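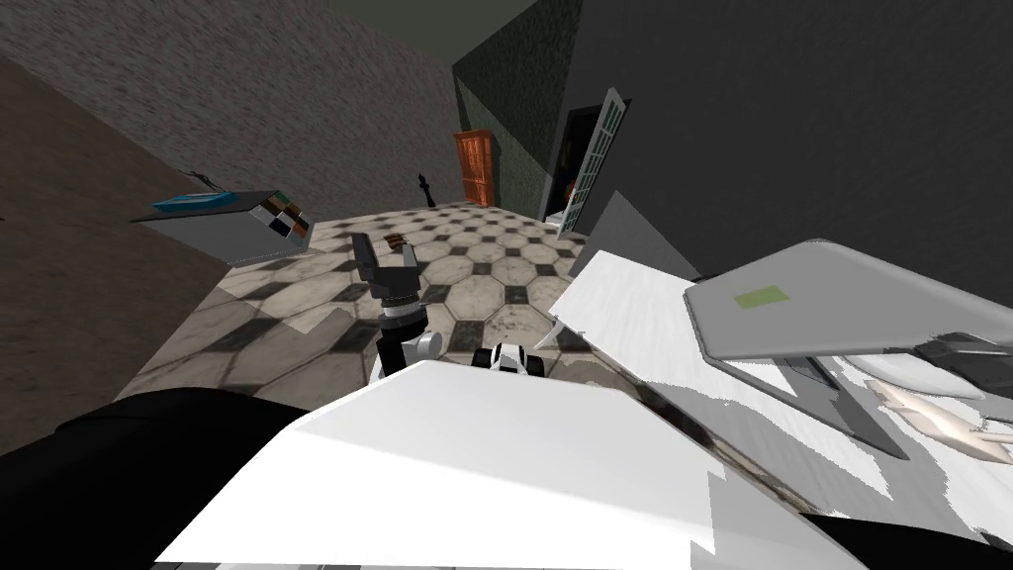 I signed up for the evening robotics class at Sulline because I wanted to get out of the house, and because the course page promised you didn't need any math past high school. It's September now, I've been going since spring, and I can tell you the second part was a bit of a stretch. I've also never had so much fun being bad at something.

The class runs on simulation. We get a virtual room, a gripper and a pile of small household stuff, and the job is to write a controller that picks things up and puts them somewhere sensible. Sounds easy! My first attempt sent the fingers straight through a tabletop and the object I wanted shot off into a wall. (The room applauded. It's that sort of room.)

The simulator is called Pirkex, and it has moods. It will let you build a house with walls leaning every which way and then refuse to load because you typed a comma in the wrong spot. You learn to save often. You also learn a lot about friction, which I'd happily ignored for most of my life. Set it too low and everything squirts out of the fingers like a bar of soap. Set it too high and the thing you've grabbed never wants to leave.

By week 12 we were split into teams for the class competition, which is paid for by Medasura, a local company that makes pill sorters. Each team gets the same list of pickup tasks in rooms it hasn't seen before. My team ran 1,424 practice attempts over the summer, mostly overnight on an old desktop in my kitchen, and I'd come down at six in the morning to read the log before I'd even made coffee. The first batch had 83 clean pickups. I was thrilled – my teammates, who know more than I do, were less thrilled.

What helped most was slowing down. We'd been closing the gripper the moment it got near anything, so we added a pause with the fingers wide open, a last look at where the object sat, and only then the squeeze. We lost a little time on every run and picked up nearly 241 extra successes by the end.

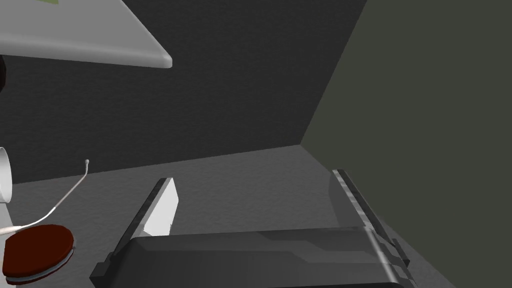

Not everyone on the team was sold on the pause, and one of them told me over pizza that we were only hiding a sloppy position estimate, and that the judges would be timing us. Fair point, and we argued about it all the way out to my Honda and then for a good while in the parking lot. We kept the pause but made it shorter, and the estimate is now on my list for the weekend, right under cleaning the gutters.

The competition is next month. I still can't follow half of what gets written on the whiteboard, but I've already put my name down for the winter session.

More from this section
Learning to weld at fifty
The library that lends out telescopes
My year in a community choir
Night school is back, and it's full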